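Workshop > Notebooks > Skotden arm > January
Search the notebooks Go

January, evening, kettle on

Back at the Skotden arm after supper, with Lesia keeping me company and eating most of the biscuits. The wrist joint still had that bit of slop in it, so I took the horn off, cleaned the splines with an old toothbrush and put it back with the 8 mm screw Bohdan left in the tin (thank you, Bohdan, it was just the thing!). Much happier now, and it holds its place when I lean on it. I've dropped the closing speed to 60 in the settings too, as it was snapping shut like a letterbox. 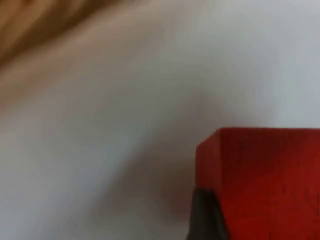
Next job is the approach. I'd like it to come down slower over the last 4 cm and wait a moment before it grips, and I think Zorica had a tidy way of doing that on her Rarnero build, so I'll ask her before I go and make a mess of my own. The red block stays as our test piece for now. Please don't borrow the 2 mm hex key from my drawer, whoever is in next, I only have the one and I get quite lost without it.

Radymyr

Contact the workshop | © Homholm Shared Workshop | Back to top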